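How do I choose a brown for a north-facing room?
Pluvmont Home Help - Decorating

Eetu Harju
I'm painting our dining room in September and I've fallen for brown! Every tin looks lovely in the shop, then goes flat at home. Is it my bulbs? Matt or eggshell?

Grecu
Oh, you'll love it! Go warm and go matt, with a light grey nearby to lift it.

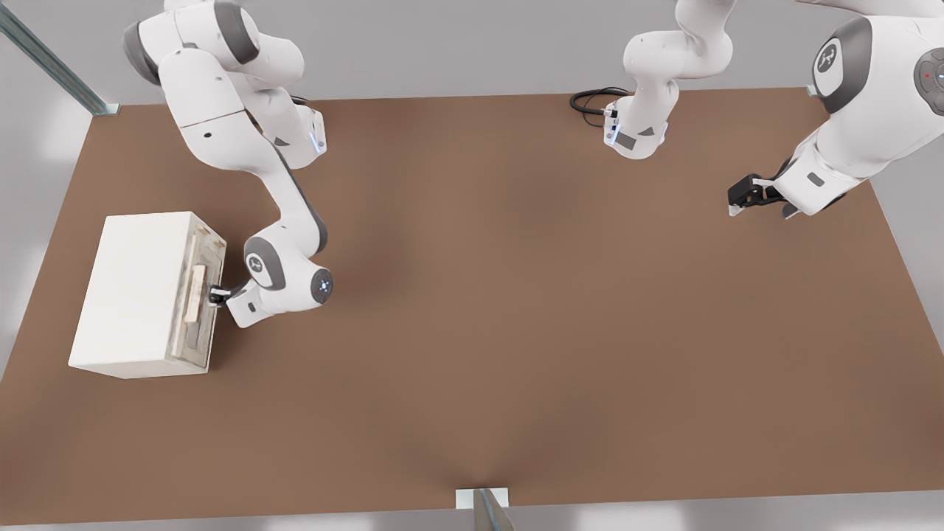
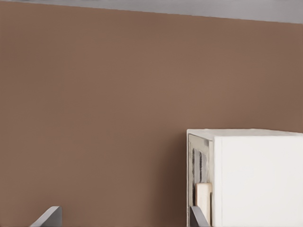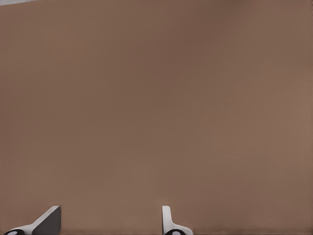 Buy tester pots and paint big sheets of lining paper - up to 1000 mm wide if you can - then move them round the room. Look at breakfast and again at 21:00 with the lamps on. Cool bulbs turn brown muddy, so try a warm one before you blame the paint. Two thin coats, and let the first dry overnight.

Prolness
matt marks if you have kids. eggshell

Flidix
Seconding the lining paper! I went straight onto the wall and had to sand the edges off.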